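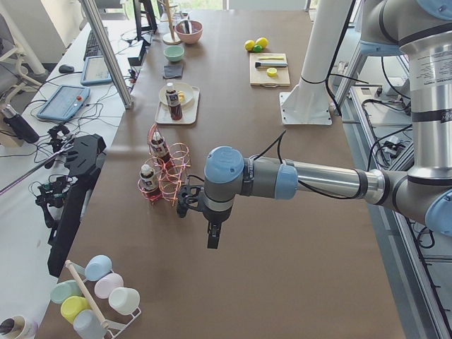 Bavov is hiring an equipment planner for its robot workcell program, based at our Grornham site. The planner decides what we buy, when we buy it and what it will cost us to keep running. Our current work is in drink service, so a typical bench has a robot arm, a wire bottle rack, upside-down cups on a stand, a cutting board with lemons and a lime, and a good many cables. Every one of those items has a line in the budget, and so do the controllers, the mounting plates and the aluminum framing at the side of the table. You will own all of those lines.

The post is full time and starts after the next budget round closes. You will report to the head of operations.

What you will do

Keep the equipment register, which now stands at 362 items, from arms and grippers down to bowls and trays.
Write the yearly purchasing plan and revise it each May.
Get quotes, compare lead times and place orders. Anything over $500 needs a second signature.
Plan spares. Gripper fingers, cables and camera mounts wear out faster than arms do, and the plan has to show it.
Work with the bench teams on consumables. Fruit, ice and bottled drinks are bought weekly and charged to the task that uses them.
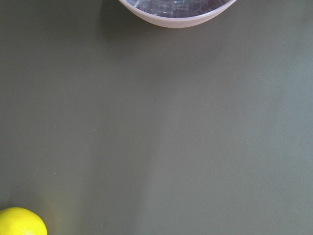

Consumables are a small share of the total, but they have been the hardest part to forecast. The last two plans were under on them, and we want the next one built from real usage figures.

You will also take over planning for the Plallano expansion, a second room with benches of the same general layout. The floor plan is done. The equipment list is a draft — it needs someone to go through it, cut the duplicates and put prices against what is left.

What we are looking for

At least 3 years in purchasing, lab management or production planning.
Comfort with spreadsheets and with reading a supplier's technical data sheet.
Some exposure to automation equipment. You do not need to program a robot, but you should know what goes into mounting and powering one.
Clear written English. Most approvals here happen in writing.

Travel is light: up to 20 days a year, mainly to the Brandão warehouse, where spares are held.
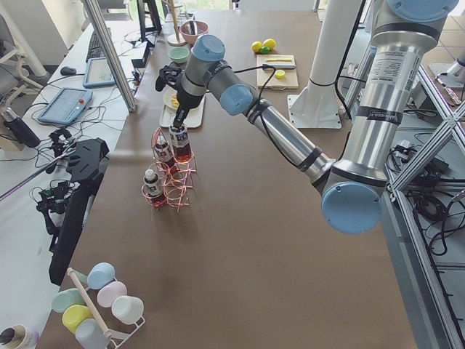
Does the planner choose which arms we buy?
The bench teams set the technical requirements. The planner turns them into a shortlist with full costs — purchase, shipping, mounting, service and spares — and recommends one option.

How to apply

Send a resume and a one-page note on a piece of equipment you bought or budgeted for, what you expected it to cost and what it came to in the end. Applications go to the Bavov hiring desk at Grornham. Please put "Equipment planner" in the subject line.

Posted August 2023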